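Two-armed workshop build in Dindmont picks up a plastic bag

Aug 27, 2024

I've been hanging around the Zeser shared workshop since June, mostly to watch Oriana Montecinos swear at cable clips, and this week she finally let me write about her build! It's a pair of robot arms set up at a round wooden table, and she calls the whole thing Adon. She has put 55 evenings and $3,705 into it so far (she keeps a notebook, and yes, I asked to see it).
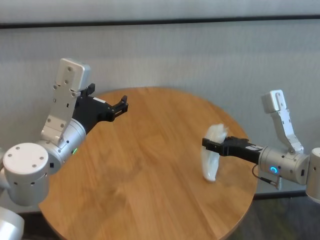

Adon at the table, with the bag in the right gripper.

Her project for the summer has been soft stuff. Hard blocks she got bored with pretty fast, so she moved on to crumpled white plastic, and wow, that's a different sport. Squeeze too hard and it folds up on you, squeeze too little and it slides out. Oriana told me she had logged 1,764 grasps by last night, and she wants a lot more before she changes anything in the software.
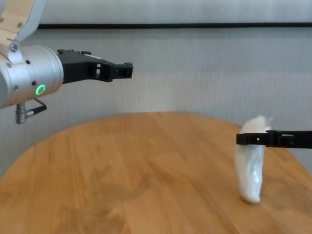

The other headache is getting two arms to share one small table. She runs them at 60 percent speed when people are in the room, and she rewrote the part that decides which arm goes first three times over the summer. The latest version came out of a long chat with the folks at Sarıgül, the bike shop next door, who know nothing about robots but are great at arguing about who has the right of way. 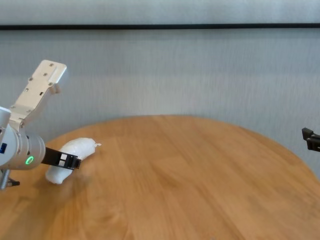

She's also fussy about tool changes, so there's a drawer of spare fingers she has tried and rejected, most of them filed down by hand at the bench.
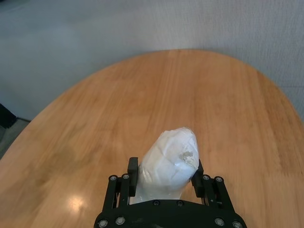 Grip is what she'd most like to get right before the Dindmont open house. Her plan is to go easier on the squeeze and let the shape of the fingers do more of the work. With a flat black pad on each side of the bag, it gets pinched in at the bottom and bulges out toward the top, and she'd love to see less of that. New pads are on order, and I'll be back with snacks when they show up.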